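Counting the Full Cost of a Helping Hand

Buying the arm was the smaller decision. Paying for the years that follow it has taken up most of the planning at Witum, where household robots are being assessed for use in supported living.

Jan 10, 2021

When Witum's equipment plan was first drafted, it carried a single line for robotics. The line covered one arm, one gripper and delivery. By the time the plan reached its third version, that line had become a full page, and the purchase price was no longer the largest figure on it.

Chepkoech Ndung'u, who prepares the equipment budget, regards the change as overdue. "We had costed a machine," she says. "We had not costed the work of keeping it useful." Her revised plan sets aside $3000 a year for wear parts, calibration and replacement cables, and 30 hours of staff training before any unit is placed in a home.

The tasks under assessment are modest. Laundry was chosen first, as it is a daily chore for most residents and the items are soft, light and seldom the same shape twice. A sock on a table asks a good deal of a gripper, and the choice of fingers has a direct bearing on cost. 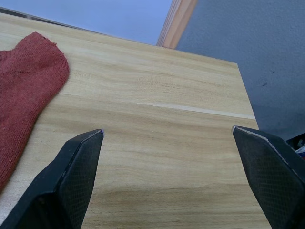
Witum Assistive Equipment Planning Group

The fingers now in use have a diamond-patterned surface on the inner pads. Pads of this kind are treated in the plan as consumables, in the same category as filters and batteries. One finger shows a slight scuff along the rim of its tip, and the group has asked that marks of this sort be recorded at each monthly check, so that replacement intervals can be based on records kept in-house.

Two suppliers were invited to quote. Hakach offered a lower purchase price with service billed by the visit. Nimri quoted more at the outset but included three years of parts and labour. The group's comparison, filed as item 3611, found that the second offer would cost less over the life of the equipment if more than one visit were needed each year.

Software was harder to judge. Licences for Skendomeo, the scheduling program preferred by care staff, are renewed every February and priced per site. The plan therefore treats them as an operating cost, and managers have been advised not to fund them from capital.

Space has also been given its own heading. A work table, clear floor around it and a nearby power outlet must be confirmed before an order is placed. Older homes may need electrical work, and quotes for this are to be obtained separately — a step missed in the first draft.

A decision on the supplier is expected once the site visits are finished. Until then, the group will continue with the single arm it has and add to its maintenance log.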